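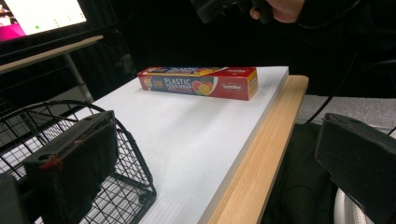 Fig. 4. Plastic food wrap in its box, on a white board.

4. Covering food before it goes in the refrigerator

The Murnura refrigerator moves cold air through all the shelves with a fan. Food without a cover will dry quickly and give its smell to other food. Please prepare the food as follows.

4.1 Covering a bowl or a plate

1. Let cooked food cool until the steam stops. Do not leave it outside the refrigerator for more than one hour.
2. Wipe the rim of the bowl with a dry cloth. The wrap does not hold on a rim with oil or water.
3. Pull out the wrap until it is wider than the bowl on both sides.
4. Hold the box with one hand and tear the wrap along the cutter, starting from one end.
5. Lay the wrap over the bowl and press it down all around the rim.
6. Put the bowl on the middle shelf, at least 20 mm away from the back wall.

CAUTION: The cutter on a wrap box is sharp. Keep the box away from children.

CAUTION: Do not cover the air openings at the back wall with wrap, paper or bags. The refrigerator can not keep the temperature you have set.

Note: For soup and sauce, a container with a lid is better. Wrap can come off when the door is closed hard.

4.2 Cut fruit and vegetables

1. Cover the cut side only, and press the wrap flat on it.
2. Place the pieces in the lower drawer with the cut side up.
3. Move the slider on the drawer to HIGH for leaf vegetables, or to LOW for fruit.

Note: Whole onions and potatoes do not belong in the drawer. Keep them in a dark and dry place – a kitchen cupboard is fine.

4.3 After loading

1. Close the door and wait 15 minutes before you read the display. It shows a higher temperature just after loading.
2. If the display shows code 61, the door is not fully closed. Check that no bowl or loose wrap is between the door and the seal.
3. If the code stays, switch the refrigerator off, wait five minutes and switch it on again.

If code 61 comes back after this, contact the Closden service desk and give the model name from the label inside the door. For cleaning of the drawer and the seal, see section 5.

Text of this section: Tharushi Dissanayake. Revised in June.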